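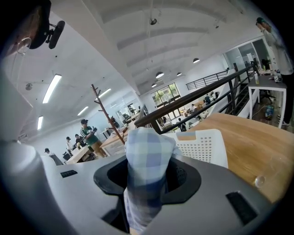

최종 수정: 3월 26일 목요일

Datau 오픈데이 다녀왔습니다. 까먹기 전에 타래로 정리합니다. 로봇 쪽 일은 하지 않고 물류 창고 설비를 담당하는 사람 기준이니 감안하고 읽어 주세요.

신청은 2월에 했습니다. 정원 80명이었고 대기자로 올렸다가 일주일 전에 확정 메일을 받았습니다. 참가비는 없고 주차는 2시간까지 무료입니다. 저는 초과해서 3000원 냈습니다.

건물은 복층입니다. 천장이 높고 흰색이고, 위층 난간에서 아래층이 내려다보입니다. 체험 테이블은 위층에 있고 아래층에도 테이블이 있어서 사람들이 흩어져 있었습니다. 안쪽 큰 창으로 나무가 보여서 연구소보다는 공유 오피스 같은 인상이었습니다.

순서는 회사 소개, 손에 드는 그리퍼 체험, Asora 팔 시연, 질의응답. 소개는 짧았고 체험 시간이 제일 길었습니다. 배분은 이게 맞다고 봅니다.

체험은 그리퍼를 직접 손에 들고 물건을 집는 방식입니다. 제가 잡은 건 파란색과 흰색 체크무늬 천이었습니다. 접힌 천을 물리면 위쪽이 구겨진 채로 솟습니다. 물리는 부분 안쪽은 검은 고무입니다.

천이 어렵다는 말은 많이 들었는데 해 보니 이해가 됐습니다. 상자는 어디를 잡아도 상자인데 천은 잡는 위치에 따라 모양이 매번 달라집니다. 한 겹만 잡으려다가 두 겹을 잡는 일이 계속 생겼습니다.

한 사람당 9번씩 하게 돼 있었습니다. 집기, 들기, 옆으로 옮기기, 내려놓기까지가 한 번입니다. 처음 몇 번은 손목에 힘이 너무 들어갔고, 진행하시는 분이 속도를 줄이라고 해서 그 뒤로는 좀 나아졌습니다.

몸체는 밝은 회색에 모서리가 둥급니다. 생각보다 부피가 있어서 테이블 가장자리에서 작업할 때는 의자 등받이에 걸리지 않게 신경을 써야 합니다. 무게를 물어봤는데 공개된 사양표를 참고하라는 답이었습니다. 숫자를 못 적어 온 게 좀 아쉽습니다.

사람이 이렇게 움직인 기록으로 학습시킨 게 Asora 팔이라고 합니다. 시연은 천을 집어서 바구니에 넣는 작업이었습니다. 첫 번째는 놓쳤고 다시 잡아서 넣었습니다. 편집 영상만 보다가 실패하는 걸 직접 보니 오히려 참고가 됐습니다.

속도는 느립니다. 제가 손으로 하는 것보다 확실히 느리고, 잡기 직전에 한 번 멈춥니다. 멈추는 이유를 물어보니 잡을 위치를 다시 계산하는 구간이고 줄이는 중이라고 했습니다.

질의응답에서 나온 것 몇 개 적습니다.
- 젖은 천은 아직 대상이 아님
- 고무 패드는 소모품이고 사용자가 직접 교체 가능
- 조명이 바뀌면 성공률이 떨어지는 문제는 인정. 창가 자리와 안쪽 자리의 결과가 다르다고 함
- 국내 창고 현장 테스트는 Trundura와 협의 중. 일정은 미정

Hájek 그리퍼와의 차이를 묻는 분도 계셨습니다. 답변은 Hájek은 단단한 물건 위주, 자기들은 부드러운 물건 위주로 설계했다는 정도였습니다. 비교 시험 자료는 없다고 했고, 저도 둘을 나란히 써 본 적이 없어서 판단은 못 하겠습니다.

우리 창고에 쓸 수 있느냐로 보면 당장은 아닙니다. 저희는 반품 의류를 분류하는데 비닐 포장 상태로 들어오는 물량이 많습니다. 비닐은 오늘 시연에 없었고, 질문했더니 내부에서 시험은 하지만 보여 줄 단계는 아니라고 했습니다.

그래도 포장을 뜯은 뒤 바구니로 옮기는 공정은 따로 떼어 볼 만합니다. 지금은 사람이 종일 같은 동작을 하는 자리라서 팀에 공유할 예정입니다.

가실 분들 참고 사항입니다.
- 소매가 긴 옷은 체험할 때 걷어야 합니다
- 위층 계단이 좁습니다. 짐은 입구에 맡기세요
- 질문은 체험 시간에 하는 게 낫습니다. 질의응답 때는 줄이 깁니다
- 발표 자료는 메일로 보내 준다고 했습니다

다음 회차가 언제인지 댓글로 물어보시는 분이 계신데 현장에서는 공지가 없었습니다. Datau 메일링에 등록해 두면 안내가 온다고 합니다.

수정: 패드 교체 부분을 처음에 "업체 교체"로 잘못 썼습니다. 사용자 교체가 맞습니다. 주차 요금도 추가했습니다.

자료 받으면 그리퍼 무게랑 최대 벌림 폭만 이 아래에 이어서 적겠습니다.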